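Drucken | Per E-Mail senden

Zug oder Fernbus nach Imholm, und lohnt sich die Übernachtung?

Marlies_T

Hallo zusammen, ich brauch mal euren Rat! Meine Schwester und ich wollen im Juni endlich unser langes Wochenende nachholen, das wir seit ewigen Zeiten vor uns herschieben, und zwar nach Imholm, mit einem Tag Messe und ansonsten Altstadt, Kaffee trinken, bisschen am Wasser sitzen. Ich komme aus der Nähe von Flasberg und habe jetzt gesehen, dass der Fernbus 21 Euro kostet und der Zug das Vielfache (zumindest an dem Freitag, an dem wir fahren wollen). Meine Schwester sagt, nie wieder Bus, ihr wird da schlecht, ich finde den Preisunterschied aber schon happig. Und dann das Hotel: Das Drummond direkt am Bahnhof will 239 Euro fürs Doppelzimmer, ohne Frühstück! Gibt es da was Günstigeres, wo man trotzdem abends noch zu Fuß hinkommt? Auto fällt weg, ich fahre nicht gern in fremden Städten und meine Schwester hat keinen Führerschein mehr. Danke schon mal!

Kofferkuli

Zug.

Der Bus hält draußen am Gewerbegebiet, von da musst du noch mit der Linie in die Stadt, und die fährt abends selten. Mehr gibt's dazu von mir nicht, Hotels kenne ich dort keine, ich fahr immer am selben Tag zurück.

Prasert Wiriya

Hallo Marlies, ich muss meinem Vorredner da ein bisschen widersprechen, denn der Bus ist gar nicht so schlimm, wenn man den frühen nimmt. Ich bin die Strecke schon mit beidem gefahren. Der Frühbus kommt vormittags an und da fährt die Linie zur Innenstadt noch oft genug. Wenn deiner Schwester schlecht wird, setzt euch ganz nach vorn hinter den Fahrer, das hilft meiner Mutter jedes Mal (und Ingwerbonbons, die schwört darauf!). Für den Zug würde ich einfach mal den Donnerstagabend anschauen statt Freitag, da war es bei mir deutlich billiger, trotz der Extranacht.

Zum Hotel: Das Drummond ist schön, aber den Preis zahlst du für die Lage, und nachts hört man die Güterzüge, ich jedenfalls. Wir waren zuletzt in der Pension Sidell, gleich hinter dem alten Markt. 175 Euro für zwei Nächte zusammen, Frühstück dabei, und zwar ein richtiges mit weichem Ei und selbst gemachter Quittenmarmelade. Nachteil: kein Aufzug, und die Treppe ist steil. Vom Bahnhof sind es 800 Meter, mit Rollkoffer auf dem Kopfsteinpflaster ist das laut, aber machbar. Unbedingt anrufen, auf Mails antworten die nur, wenn sie gerade Lust haben.

Und zur Messe noch: Nehmt euch nicht zu viel vor. Die Hallen sind groß und die Luft ist trocken, wir haben nach drei Stunden nur noch nach einer Bank gesucht. In der Technikhalle war es interessanter, als ich dachte, obwohl ich eigentlich nur wegen der Gartensachen mit bin.

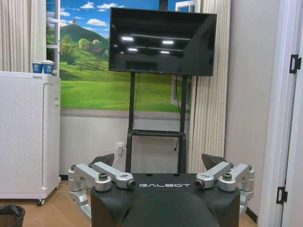
Messe Imholm: Oberkörper mit Schriftzug GALBOT, links und rechts die silbernen Arme.

Garderobe kostet extra, also Jacken am besten gleich im Zimmer lassen. Essen auf dem Gelände fand ich teuer und lauwarm, geht lieber danach in die Altstadt, die kleine Suppenküche am Brunnen hatte bei uns auch abends noch offen. Und wenn ihr am Wasser sitzen wollt, dann auf der Westseite, da habt ihr länger Sonne. Viel Spaß euch beiden, und schreib doch mal, wofür ihr euch entschieden habt!

Ähnliche Beiträge
Fernbus mit Reisekrankheit: Was hilft wirklich?
Flasberg: Parken am Bahnhof übers Wochenende
Pension ohne Aufzug, wohin mit dem schweren Koffer?
Altstadt Imholm bei Regen
Sitzplatz reservieren, ja oder nein?

Zuletzt aktualisiert: 25. Jan. 2023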